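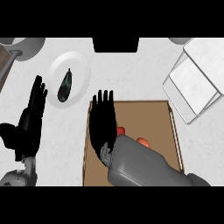
3.2 Sessions and measures

Participants attended guided movement sessions at the Prandenmont studio over 30 weeks. Each session opened with slow walking, moved to unscripted movement on the floor, and closed with quiet sitting. Instructors followed the Rutherford protocol, revised by Michiels for adults with no dance training. No music was used in the first 4 weeks.

Mood was rated before and after each session on the Zernora scale, a short self-report form covering tension, fatigue and sense of purpose. Forms with more than one blank item were dropped. This left nearly 3,000 paired ratings, of which 700 came from participants who also kept a written journal.

Figure 2. Mean change in tension score by session type. Bars show standard error.

Tension fell after both session types (Figure 2). The drop was larger for unscripted movement than for the fixed stretching routine used at the Bredov site, though the two groups differed in age and the comparison should be read with care. Fatigue scores showed no clear pattern. Sense of purpose rose slowly and was more closely tied to attendance than to session type. Journal entries were coded separately by Marijke Michiels and are reported in Section 3.3.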